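4. Recording a piece in the Drollis register

4.1 Before you start

The register must already hold at least one maker and one range (see section 3). Makers can be added during entry, but a range cannot. Have to hand a steel rule or calipers marked in millimetres, a lens and a soft dry brush.

Caution: Do not pick up a piece by its handle, rim or applied decoration. Support the foot with one hand and the body with the other.

4.2 Opening a new record

1. From the main screen choose Stock, then New piece.
2. Select the maker. If the maker is not known, select Unattributed. Do not leave the field blank.
3. Select the range. The list shows only the ranges held under the chosen maker.
4. Type the pattern number as it is impressed or printed on the base, for example 2553. Enter a stroke number (the part after a slash) in the second box.
5. Press Save draft. The register issues a stock number and holds the draft for 48 hours.

Note: A stock number is not issued again when a draft lapses. Gaps in the sequence are normal.
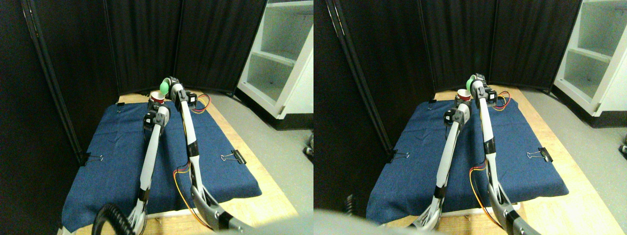
Can the pattern number be changed once the record has been saved?

It can be changed at any time until the piece is marked as sold. After that the field is locked, and a correction has to be entered as a note.

4.3 Measuring

1. Stand the piece on a level surface.
2. Measure the height from the surface to the highest point, lid included.
3. Measure the greatest width. Include handles and spouts.
4. Measure the foot separately if the piece is to be sold with a stand.
5. Enter all sizes in whole millimetres. A jug 156 mm high is entered as 156, with no unit.

The register works out inches for the printed label. Sizes typed in inches are not detected and will give a wrong label.

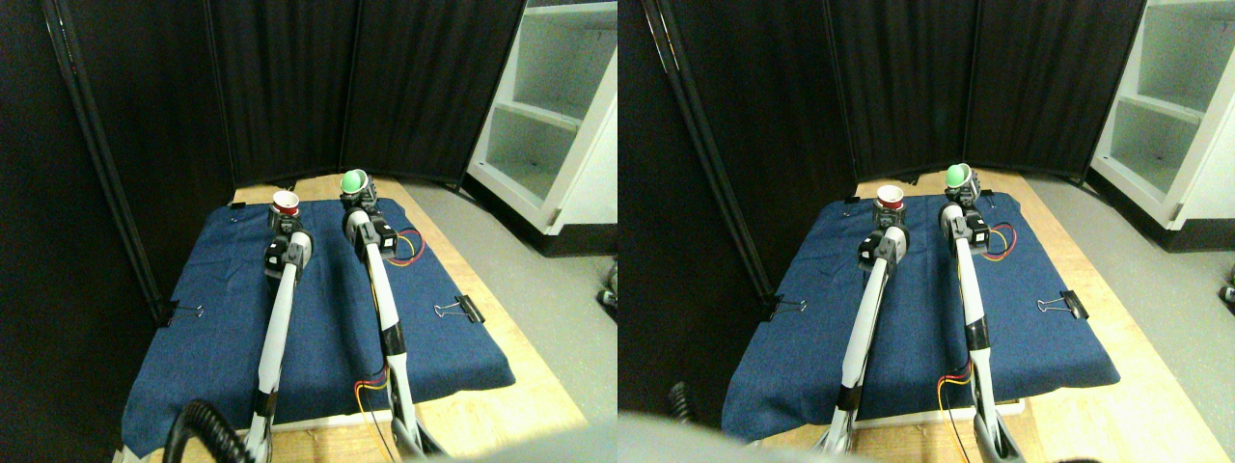 Fig. 4.2 White cup with red rim, standing upright.

4.4 Describing colour and ground

Ground colour is the main colour of the glaze, leaving out any painted pattern. Up to two ground colours may be entered. Trim colours (rim, foot, handle) go in the Trim field, separated by commas. Use the names in the colour list. A house colour name, such as Poletti Wetness, belongs in the Maker's name field and is not searched by default.
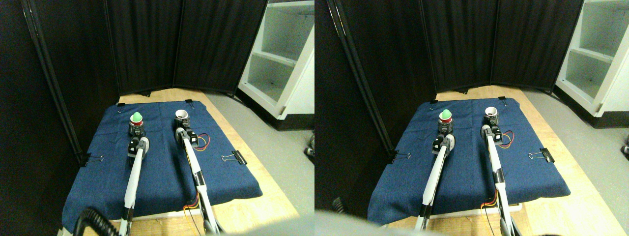 Glaze faults should be looked for against a plain, dull surface in even light. Crazing, pinholes and small rim chips are easily missed on a patterned cloth or under a single lamp. A blue denim-like cloth spread over most of the table, as shown, gives a pale piece such as the white cup near the back edge a clear outline. For dark glazes change to a light cloth. Turn the piece by the foot through a full circle, then repeat with the base uppermost.

4.5 Grading condition

Condition is scored out of 100. The score starts at the full figure and is reduced by the amounts set in the Waweru table (Appendix B). Take off each fault once only, under the heading that fits it best. 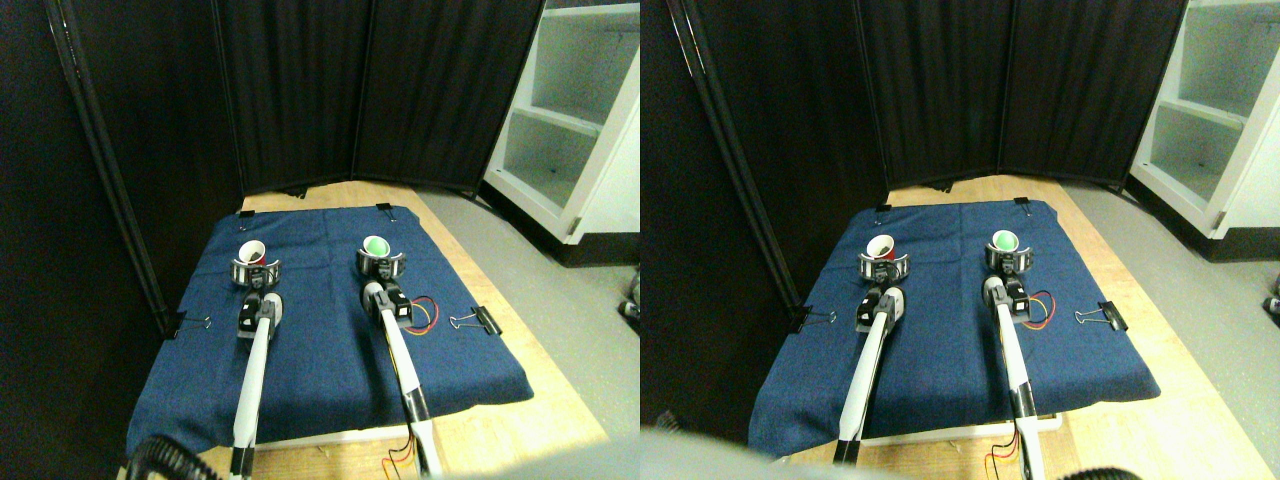

Restoration is entered separately from damage, even where the two meet. Tick Restored, choose the method if known, and give the position by clock face with the handle at three. If the method is not known, choose Not determined.

Caution: Ticking Restored after the label has been printed does not reprint the label. Destroy the old label and print again from the Labels screen.

4.6 Closing the record

1. Check the stock number against the ticket tied to the piece.
2. Enter the initials of the person who examined it.
3. Press Complete.

Colour list and condition table revised October by Neusa Moura. Registers set up before this revision keep the old table until it is replaced under Settings, Tables, Update.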